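# Tube bench notes and data card, Trastell cell

Status: working notes, last edited 28 Jan 2018. Covers the two-arm bench at Gridero and the recordings made on it. Read the section on staffing before quoting any of this upstairs. 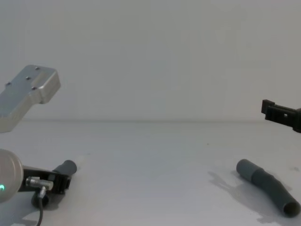

*Tube bench, chest-height view. One gray tube in the left gripper, one on the table, right gripper empty.*

## What this is

A folder of recordings and log sheets from the tube bench, plus my notes. The job is joining gray tube pieces for the Clusell order. People have done it by hand at benches for as long as I've worked here. The arms came in under a project called Trastell, and the pitch was that they would take over "the repetitive part."

I was asked to write the data card. I was not asked for an opinion, so treat the two as separate where you can.

## Contents

- `runs/` – 4,000 recorded attempts, one folder each
- `sheets/` – shift log sheets, typed up from paper
- `notes/` – comments from the people on the bench, names removed
- `skip.txt` – runs to leave out, with a short reason for each

Each run folder has the video, the arm positions and a small text file with the outcome. The outcome is one of `joined`, `dropped`, `jammed` or `helped`.

## About `helped`

Please read this before you make a chart.

`helped` means a person touched something between start and finish. That could be turning a tube, nudging it closer, or pushing the joint home at the end. The first version of the log had no such value, and those runs went in as `joined`. The slide that was shown to Clusell used that first version. I went back over the video for the early runs and relabeled what I could. Where a hand blocked the view I left the label alone and added the run to `skip.txt`.

So if your success rate comes out lower than the one on the slide, your script is probably fine.

## Setup

White tabletop, plain wall behind it, one arm at each side. The bent pieces are the hard ones. A straight tube lies more or less how you put it, but a bent one rolls until it finds a side it likes, and then the grip has to come in at a different angle. On the hand benches you just pick it up.

Tubes are set out by a person before every run. This is not in the video and it is not in the cycle time. It should be in the cycle time.

## Timing

| Item | Value |
|---|---|
| Limit per run before it stops itself | 55 seconds |
| Operators trained on the bench | 4 |
| Operators on the hand benches | 19 |

The log has no timings for the hand benches. I asked for them and was told a comparison would be "premature." I don't see how you decide whether a machine is worth having without one, but the folder is what it is.

## What changed for the people on the bench

From `notes/`, in my words:

- The wrist complaints are down among those who moved over. I'll give it that. Pushing joints all day is hard on the hands and people were glad to stop.
- The standing around is up. You can't walk off while it runs and you can't do much else either. Several people wrote that they were more tired at the end of a shift than before.
- Pay grade did not change. Setting out, watching, clearing jams and filling in the sheet are all still "assembly" on paper.
- People who were quick by hand feel slow now. The bench sets the pace and being good at tubes doesn't count for much.

There was a promise in the kickoff meeting that no jobs would go. It hasn't been broken. It also hasn't been written down anywhere I can link to.

## Known problems

- Outcome text is typed by whoever is on shift. Expect `jamed`, `jam`, and one very long entry about the coffee machine.
- Zamfir, the tool that lines up video and arm positions, drifts on long recordings. Check the start and end of a run before trusting the middle.
- Tubes that failed inspection by hand were sometimes reused here as practice pieces. They aren't marked. A loose joint may be the tube's fault.
- Night shift is thin in the data. The bench was mostly run when there were visitors.

## Use

Fine for testing grip and placement code, and for training people to spot a bad grip early. Don't use it to set staffing levels or targets for the hand benches – it has nothing in it about either. Don't use the video to rate operators. That was agreed before recording started, and the signed sheet is in `sheets/consent/`.

## To do

- [ ] Add set-out time to the log (March, if the new form is approved)
- [ ] Get hand bench timings
- [x] Relabel early `joined` runs
- [ ] Ask again about the pay grade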